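Arm drifts at the wrist after warm-up, is re-zeroing enough?

Posted by Piyumi Sivakumar, Wed 21 February

We've got a small black servo arm on a bench cell. After 30 minutes of running, the fingers land 2 mm off to the side. The Munomow manual says re-zero and carry on. I don't buy it. The LEDs on the joints stay green the whole time.

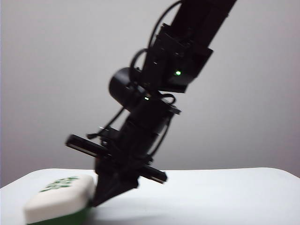

Does a green light on the joint mean the servo is healthy?

It only means the servo has power and hasn't thrown a fault. A worn gear won't change it.

Vlastimil Kopecký

Re-zeroing hides it for a day. Power off, hold the upper link and wiggle the wrist. If there's play, check the horn screws first, then the gears. Look at the cables too. One that pulls tight at full reach will drag a light wrist sideways.

Hamdy

mine did that, bought a new servo, fine now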